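Why Does My Favourite Burger Keep Disappearing?

By Cornel Olteanu

Last summer I fell in love with a burger. It had pineapple on it, and a sauce the colour of a sunset, and I ate it in the car with the windows down. The next time I went back, I stood at the counter and asked for one, and the girl at the till gave me a very kind look and said, "Oh, sorry, that one's gone."

Gone! Where do burgers go? I had to find out, and it took me a lot of reading and quite a few chips.

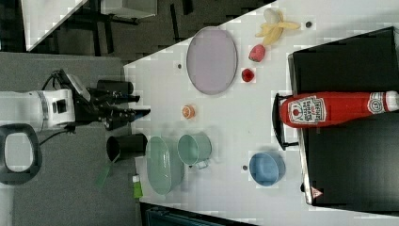
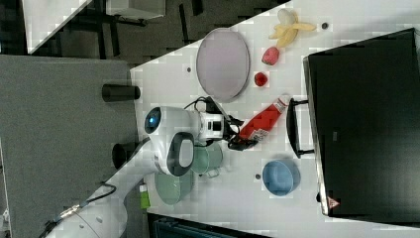 My sunset burger was a thing called a limited-time offer. Grown-ups who work in restaurants often shorten it to LTO, and they say it letter by letter, ell-tee-oh. It means a food that goes on the menu for a little while and then comes off again, on purpose. The restaurant knew all along that it was going to take my burger away. They'd even picked the date.

I was a bit cross when I found that out. But let me tell you how it works, and you can decide how cross you want to be.

Two kinds of food on one menu

Next time you're in a takeaway shop, have a good look at the menu board. You'll probably be able to sort everything on it into two groups.

The first group is the regulars. That's the plain cheeseburger, the chips, the vanilla shake. They were there when your mum was little, or at least they've been there as long as you can remember, and if they vanished there would be a terrible fuss.

The second group is the visitors. They're usually in the biggest picture with the brightest colours, and somewhere close by you'll find words like "for a short time", "while it lasts" or "back again!" Those are your limited-time offers. Sometimes it's a whole new burger, sometimes it's just a strange flavour of milkshake, and sometimes it's something you already know with one new bit added (an extra sauce, say, or a purple bun).

Have a go at sorting them while you wait for your order. I do this every single time now and my family are very tired of it.

So why would a shop stop selling something people like?

That was my big question too. I asked my friend Marthinus Pillay, who used to write menus for a chain of burger shops called Stelby. He laughed at me for a while and then he answered it with a question of his own.

"When's your birthday?" he said.

I told him it's in January.

"And would you be excited about it if it was every day?"

Well, no. I'd be sick of cake by lunchtime on the second day. And that's a big part of it. When something only comes around now and then, we get more excited about it. We talk about it. We say, "Quick, we'd better get one before it's gone," and off we go to the shop, even if we were planning on having sandwiches at home.

There's a word for that feeling, and the word is scarcity. You say it like SKAIR-si-tee. Scarcity means there isn't very much of something, or it won't be around for very long. People tend to want scarce things more. You've felt it yourself if you've ever been fine without a biscuit until you saw there was only one left on the plate.

Trying things out

Excitement isn't the only reason, though. A restaurant can also use a visitor food as a kind of test.

Imagine you own a really big chain. Let's call it Tikano, and let's say Tikano has 428 shops. You've come up with a mango and chilli wrap and you think it's the best wrap in the world. Should you put it on the menu forever?

That's pretty risky! You'd have to buy mountains of mango. You'd have to teach every cook in every shop how to roll the thing. You'd have to print new menu boards. And what if people take one bite and pull a face?

So you might start small and sell it in just two shops. You watch what happens. Do people buy it once and never again? Do they come back and bring their cousins? Does it fall apart and drip down their sleeves? Does it take so long to make that the queue goes out the door? If the test goes well, you could sell it in all 428 shops for a few weeks and see how that goes. And if people really love it, maybe it becomes a regular.

Maybe. Most visitors stay visitors.

Marthinus told me about a beetroot burger he worked on at Stelby. Everybody in the office loved it. They'd expected to sell heaps of them, and they made up 2,000 paper wrappers with little beetroots printed on the sides. Then it went on sale and people mostly walked straight past it and ordered the cheeseburger. He still has a stack of those wrappers. He gave me one and I use it as a bookmark.

Food has seasons

There's another reason, and this one I don't feel cross about at all. Some foods are only easy to get at certain times of year.

Think about mangoes, or cherries, or fresh berries. When they're in season, there are lots of them, they taste great and they don't cost as much. When they're out of season, a shop might have to get them from very far away, or use frozen ones, or just go without. If you want to make a fresh cherry sundae, it makes sense to sell it when the cherries are good.

Seasons can be about feelings as well. A hot pie and gravy sounds lovely when it's cold and raining. The same pie on a boiling hot day, after you've been at the beach and there's sand in your socks? No thanks.

The sneaky bit

Now, I promised I'd let you decide how cross to be, so I should tell you about the sneaky bit.

When an ad says "Hurry!" it is trying to make you decide fast. People who decide fast don't always stop and think. They don't ask, "Am I hungry?" or "Do I even like pineapple?" They just hurry.

The people who make the ads know this. It's their job to know it! That's part of what we call marketing, and marketing means all the things a company does to get you interested in what it sells. The pictures are marketing, and so are the songs, the colours, the toys and the word "Hurry".

And some foods say goodbye an awful lot. I used to go to a doughnut shop called Nassar when I was at school, and they had a caramel doughnut that was leaving forever. There was a big sign about it in the window. It left forever, and then it came back for the holidays, and then it left forever again. I must have bought the last caramel doughnut in the world at least a few times.

Is that lying? I've thought about it a lot. I think if you say "forever" you should mean it. If you say "for now", that's fair enough. You might think something different, and it would be a good one to argue about over dinner.

What I do now

I still get excited about new burgers. I can't help it, I'm just like that. But I've got a little trick. When I see a "Hurry!" sign, I ask myself, "Would I still want this if it was going to be here all year?"

If the answer's yes, great, I have one and I enjoy it. If the answer's no, then it's the sign I liked, and I have my usual instead.

You could try it with other things too, because limited-time offers are all over the place once you start looking. There are special chocolate bars, special cereal boxes, shoes in a colour they say they'll only make once. Game companies do it with costumes and hats for your character. My niece plays one called Clolel and there's a clock on the screen counting down to when the dragon hat goes away. It's the same trick as my burger. She asked for the dragon hat, I told her about the "all year" question, she thought about it properly with her face all scrunched up, and then she said yes, she'd want that hat for all year and the year after as well.

Fair enough! It was a very good hat.

Some words to remember

Limited-time offer (LTO): something that's only sold for a short while, on purpose.

Scarcity: when there isn't much of a thing, or it won't last long.

In season: the time of year when a fruit or vegetable is ready and there's plenty of it.

Marketing: everything a company does to get you interested in what it sells.

Something to try at home

Make up your own limited-time sandwich. Give it a name, draw a menu sign for it, and choose how many days it will be on sale in your kitchen. Then make the sign again without any hurry-up words on it. Show one sign to one grown-up and the other sign to a different grown-up, and see who asks for a sandwich first. (Get some help if there's any chopping, and please don't use my beetroot.)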